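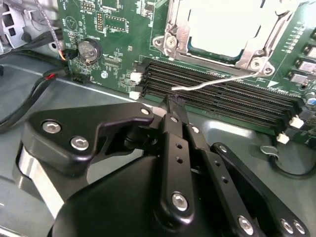 Our tooth news for April

Many of you asked me how it is going with my new night guard, so I write a few lines. I got it from the dental office in Dorlow after I cracked a back tooth in my sleep. The first 4 nights were not nice. I woke up with a dry mouth and I found the guard under my pillow two times. Fares Khasawneh, my dentist, told me to wear it one hour in the evening before bed, while I read or wash the dishes. After 14 nights I did not notice it anymore, and my jaw does not hurt in the morning.

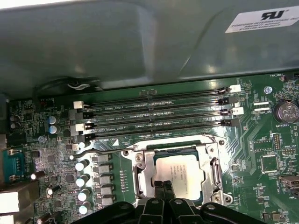 The guard did cost me 300 dollars, and my insurance paid 100 of it. Please ask for the price before they take the mold, I forgot to do it. I clean mine with cool water and a soft brush. Hot water can change the shape, so be careful with this.

Tõnu Lepik wrote to me that he also grinds his teeth and he is afraid to go. Tõnu, the mold takes only a few minutes and it tastes like mint. Write to me after your visit!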